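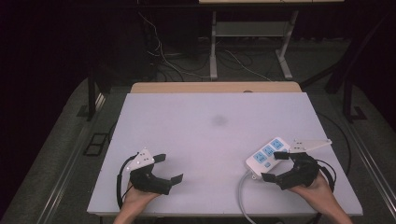

3. Planning and Budgeting for a Hand-Held Gripper Station

Read this section before you place an order. It covers the space, power, and spare parts needed for one Clemon station with a left and a right hand-held gripper. Assembly starts in Section 4.

3.1 Before you request a quote

1. Decide which tasks the station will be used for in its first three months. Write down every object that will be handled, with its longest side and its weight.

2. Sort the objects into those one gripper can hold and those that need both. Objects with a cord, such as power strips and chargers, go on the two-gripper list even when they are small.

3. Check the widest grip you need against the finger opening on the data sheet. Measure across the side that will be gripped. A long object may still be narrow enough if it is taken across its width.

4. Send the list with the quote request. The sales desk uses it to choose between the standard and the long fingertip pads.

Note: Fingertip pads are sold in pairs. One gripper takes one pair. A full station takes two pairs, and the quote form counts pairs.

3.2 Table and work surface

1. Choose a table that does not rock when you lean on the front edge. Folding tables are not suitable.

2. Allow 100 cm of clear floor in front of the table for the operator.

3. Budget for a plain matte work board. Glossy boards throw reflections and will have to be replaced. A board with a printed pattern should be bought only if your task calls for one.

4. Order a second board at the same time. Boards pick up smudges from rubber feet and cable jackets, and not all of these wipe off.

5. If you plan to add side rails later, leave 40 cm free on each side of the table now. Moving a station after the cables are run takes most of a day.

Caution: Do not let a rail stand where people walk between stations. Mark the rail ends with tape until the layout is final.

3.3 Cables and power

Cabling is the item most often left off a first budget. Each gripper has its own cable, and both must reach the full work area with slack to spare.

1. Measure from the back of the table to the far front corner of the board, then to the position of the computer. Add the two.

2. Add 63 cm to the result for each gripper cable. This leaves room for a loop beside the operator's hand. A cable with no loop pulls on the gripper and tires the wrist.

3. If the total is more than 300 cm, order the extended cable. Do not join two standard cables.

4. Provide one outlet for the computer, one for each gripper supply, and one spare. Keep this supply separate from any power strip that is used as a task object.

5. Order floor covers for every cable that crosses a walkway, and ties or a tray for the cables under the table.

Caution: A power strip used for handling practice must never be connected to the wall. Label its plug before the first session and check it at the start of each shift.

3.4 Spare parts and running costs

Plan for spares from the first order. Small shipments cost nearly as much to send as large ones.

1. Order two extra pairs of fingertip pads per station. Pads wear fastest on hard plastic objects with square edges.

2. Order one spare printed finger set. Printed fingers can crack if a gripper is dropped.

3. Order one spare cable of the length you chose in 3.3.

4. Set aside money for task objects. Buy three of each, from the same batch if you can — suppliers change colors and switch positions without notice.

5. Include operator time. A new operator should have two paid practice days before any work is counted.

Note: Boards, tables, and floor covers are not covered by the Clemon warranty. Pads are treated as wear parts and are replaced only if they arrive damaged.

3.5 Buying in stages

If the budget does not cover all planned stations, buy one complete station first. Two incomplete stations cannot be used until the missing parts arrive, and the warranty period starts on delivery.

Run the first station for four weeks and keep a log of pads used, boards replaced, and hours lost to cable faults. Use the log to correct the order for the second station.

For quotes on grippers, pads, and cables, contact Judit Bakos at Rernason. For tables and side rails, contact Csaba Boros at Drevier. Rail orders placed in October or later are normally delivered in the new year, so place them ahead of the gripper order if your money must be spent by year end.

Section 3 last revised December 18, 2018.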